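Bandasgate Basement Corridor: Gallery

The long corridor under Bandasgate was repainted in January, and the lighting and pipe runs were checked at the same time. Genalyn Talavera kept the work list and Sølve Rustad dealt with the electricians. People on the upper floors rarely come down here, so we have put up this page for anyone who wants to know what was done and what is still waiting.

The corridor serves the storage rooms, the laundry and the meter room. It used to be a dull yellow, with brown marks at shoulder height from years of bicycles and furniture going past. The walls were washed down, filled where the plaster had chipped, and given two coats of plain white. Pleder supplied the paint. We have 4 cans left over, on the shelf in the meter room, and they can be used for touch-ups if you ask first.

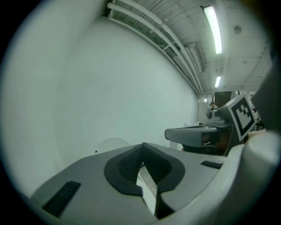 White wall and ceiling panels, with the pipes running along the join and two fluorescent lights on.

The pipes stay exposed. Boxing them in was discussed, and Tagle gave us a price for it, but the plumber wants to be able to reach the brackets and the joints without taking down panels. Please do not hang anything from the pipes or the cables behind them. This includes coat hangers, bike hooks and Christmas lights.

The fluorescent fittings are staying for now. Tondora has quoted for LED replacements along the whole corridor, and the quote will come up at the next residents' meeting. Until then, report a flickering or dead tube to Sølve with the number of the nearest storage room. Spare tubes are kept in the meter room, behind the paint.

Still to do: the door closer at the laundry end, the threshold strip by the stairs, and new number plates for the storage rooms. The plates have been ordered. The old ones will be left up until the new set arrives.

If you scrape the wall while moving something, wipe it with a damp cloth and let Genalyn know. Do not use scouring powder on the new paint.

Page updated June 30, 2023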